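Tresanar Tabletop Set: read me first

What you get

539 episodes of two robot arms handling ordinary household things on a folding table. An episode is one attempt at one task, driven by a person from start to finish, with the video, the joint positions, the gripper state and a line of text saying what the person was meant to be doing. What they did instead is sometimes more interesting, and there is a field for that too.

We set out to collect 600. The missing ones were thrown away for dropped video or clocks that disagreed about what time it was, and we were too tired to redo them. The work was finished in December, in a room that was kept just warm enough to type in.

Folders

episodes/ holds one folder per attempt
labels/ holds the task text and the outcome
splits/ holds the train and test lists
tools/ holds the Dikness reader, which opens everything else

If you would like to write your own reader, the format is explained in tools/FORMAT. Two people have tried so far. Both now use Dikness.

Tasks

There are 4 families: pick up and hold, move from one spot to another, hand over between arms, and tidy the table. "Tidy" was never properly defined. Each of the 11 drivers brought their own upbringing to the job, and you will find everything from neat rows to a heap in the corner marked as a success. We argued over whether to fix this and decided to leave it, on the grounds that your robot will have to live with people as well.

Outcomes

Every episode is marked done, partly done or failed. Please don't filter out the failures before looking at them. A good many contain a decent recovery in the middle, and models trained on the Deser split, where failures are kept, gave up less readily in our own tests. The Thân split has successes only. It makes nicer videos.

Objects 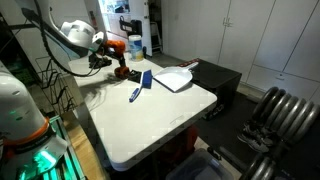
Objects were chosen for being awkward in different ways, and most came out of somebody's cupboard. A soft toy forgives a bad grip; a power drill held up in the gripper, with its battery base pointing at the table, does not. The blue hand brush and the white dustpan are a fair test of another kind, as a white dustpan on a white tabletop gives the vision side very little to go on. The tub of wipes is a plain cylinder with a lid and ought to be easy. Check the failure labels before you promise anyone that it is.

Known faults

Shadows from the arms and cables fall on the table in many episodes, and a small model will happily learn to follow them about. Backgrounds are whatever the room had in it. Lighting changes with the time of day and was never written down. The gripper reading lags slightly behind the video in the earliest recordings; the reader can correct for it with the shift option, which is off by default for reasons lost to history.

Using it

Free for research and teaching. If you publish, cite it as the Tresanar Tabletop Set and say which split you used. Reports of wrong labels are welcome and will be dealt with in the order in which we can face them.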